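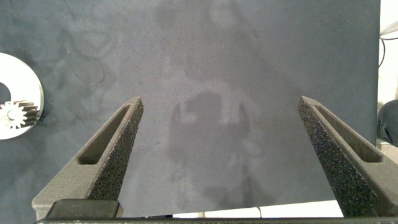 Search the help desk Search

Category: Orders & Invoices > PDF and Printing

Posted by Irena Ziółkowski, February

Invoice PDF prints with empty squares in place of some letters

Product: Mernen Invoices, desktop version
Printer: office printer, Kerville branch
Status: Solved, waiting for confirmation from Pumdale office

Description of the problem

When we print an invoice from Mernen, some letters in customer names come out as small empty squares. On the screen the preview is correct. In the saved PDF it is also correct. Only the paper has the squares. It concerns letters with marks, such as ł, ó and ż. My own surname on the signature line is printed with two squares in it, so I noticed it quickly.

The problem started after the update on Sunday. Before the update we used the same template and the same printer, and the names were good.

What I have tried

1. Restarted the computer and the printer. No change.

2. Printed the same invoice from another computer in the office. The squares are in the same places.

3. Printed a text document with the same names from a word processor. All letters are correct, so the printer is able to print them.

4. Changed the template font from Katiyar to the system font. The letters are correct, but the table becomes wider and the total goes to a second page. We cannot send it to customers in this form.

5. Installed the Katiyar font again from the Mernen installation folder. After this the regular text was correct, but the bold text still had squares. Customer names are in bold in our template.

Reply from support, 10:40

Thank you for the detailed steps. Please open Settings, then Printing, and tell us if the option "Use printer fonts" is marked. Please also send us one PDF which prints incorrectly.

Irena Ziółkowski, 11:15

The option is marked. I did not mark it myself, and my colleague in Pumdale has it marked too. I attached invoice 46, it has one page and three squares on the paper.

Reply from support, 13:05

The update turned this option on. With it, the program asks the printer to replace the bold font with its own one, and this one does not contain the letters you need. Please remove the mark, close the program completely and print again.

Irena Ziółkowski, 14:30

I removed the mark and closed the program. Invoice 46 is now printed correctly, also the bold names and my signature line. The table has the right width with Katiyar.

One remark: printing is slower now. A batch of 26 invoices needed clearly more time than last week. For us it is acceptable, but at the end of the month we print 400 of them, so I would like to know if a better solution is planned.

Reply from support, 15:10

Yes, a corrected bold font file will be in the next update. After you install it you can mark the option again. We leave the ticket open until the Pumdale office has tested the same change.

Irena Ziółkowski, 15:25

Thank you. I have sent them the steps and I will write here when they answer.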